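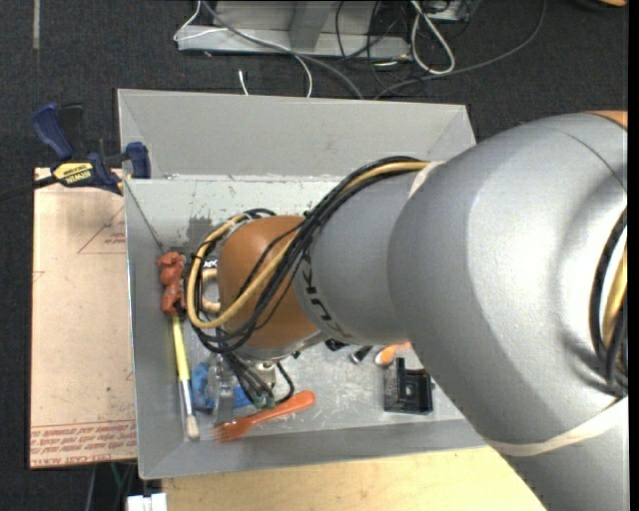

The odds-and-ends drawer

My aunt kept hers in the sideboard, second drawer down, and it stuck in wet weather. You had to lift and pull at the same time, and then it would shoot open all at once and throw a cork or a curtain ring at you. I loved that drawer more than any toy I owned. So when she moved to a smaller flat in April and asked what I wanted from the house, I said the drawer, and she thought I meant the sideboard (I've no room for a sideboard), and we had quite a confused ten minutes on the phone before she laughed and tipped the whole lot into a shoebox for me.

I've been thinking about drawers ever since. Everyone I know has one. Friends who fold their tea towels in thirds and alphabetise their spices have one. It's usually in the kitchen, usually under the cutlery, and if you ask to look inside, people go a bit pink, as if you'd asked to see their bank statement.

I asked anyway! I spent most of the summer going round to people's houses in Purnasdale, drinking their tea and rummaging. I can report that there's always a key that fits no lock, and that no household of any size is ever without a dead battery that somebody is fairly sure still has a bit left in it. There are birthday candles, always already used. There's string too short to tie anything.

Brigitta Danzer lives at the top of the hill in a house with a green gate, and she has sorted her drawer. I'd been warned. She's a retired piano tuner with very good eyesight, and she laid the contents out for me on a bedsheet: 218 things, each of which she could account for. The felt hammer came off an upright she looked after for years in a school hall. The brass hook was for a picture her husband never hung. She picked up a tiny hinge and told me a story so long that the tea went cold, and it had a wedding in it, and a goat, and I'm not allowed to print any of it.

"You mustn't call it junk," she told me at the door. "Junk is what you'd be glad to lose."

I wrote that on my hand on the way down the hill, having left my notebook on her piano.

Valentin Kälin disagrees with her completely. He clears houses for a living, he's been doing it since he left school, and he thinks the drawer ought to be emptied once a year, straight into the bin, without looking. "If you look, you're finished," he said. He's seen it often enough. A family will get through wardrobes, the loft and a shed full of paint in two days flat, and then someone opens the drawer and sits down on the floor with it, and that's the afternoon gone. He's learned to do the kitchen last.

I did ask what was in his own. There was a pause. He has two, as it happens, and one of them doesn't close.

What I hadn't expected was how much people would want to talk. I went in thinking I'd get a nice light piece about rubber bands. But you pick up a luggage tag or a cinema stub and off they go. One man found the spare button from his father's overcoat and put it in his shirt pocket while we were talking, and patted it every so often. A girl of eleven showed me hers, a biscuit tin she'd started the year before, and she had rules for it. Nothing bought on purpose. Nothing bigger than her thumb. I thought those were excellent rules and I've tried to stick to them myself, though my own thumb gives me an unfair advantage.

There are tidier ways of going about this. I tried one. Widmer, the hardware shop by the bridge, sells a wooden tray with 3 rows of little compartments, and I bought it feeling very grown-up and spent an evening filing things. Screws here, pins there, foreign coins in the corner. It looked lovely. Then I needed a drawing pin, went to the place where the drawing pins were, took one out and shut the drawer. It took four seconds and I felt robbed. Half the point of hunting for a drawing pin is finding the ferry ticket from Vuria on the way, and remembering how sick everyone was, and how my brother sang to take our minds off it and made things a good deal worse.

The tray now holds seed packets, and very good it is too.

I've kept my aunt's things in their shoebox for the time being. I went through it on the kitchen table the night it arrived, meaning to have a quick look before supper, and supper ended up being toast. There were nearly 400 bits and pieces in it, if you count the dried peas, and I did count the dried peas. A thimble. A whistle with no pea of its own (I did try one of hers, it doesn't fit). Three curtain rings, one of which I'm certain hit me on the forehead when I was six.

I rang her about the keys. There were eleven of them on a loop of ribbon and I thought she might want them back. She went through them from memory while I held each one up to the phone, as though that would help. Back door, old back door, bicycle, the neighbour's, the neighbour before that. The last was small and rather bent, and she couldn't place it at all.

"Keep it somewhere safe," she said. "It might be important."

It's in the kitchen now, second drawer down.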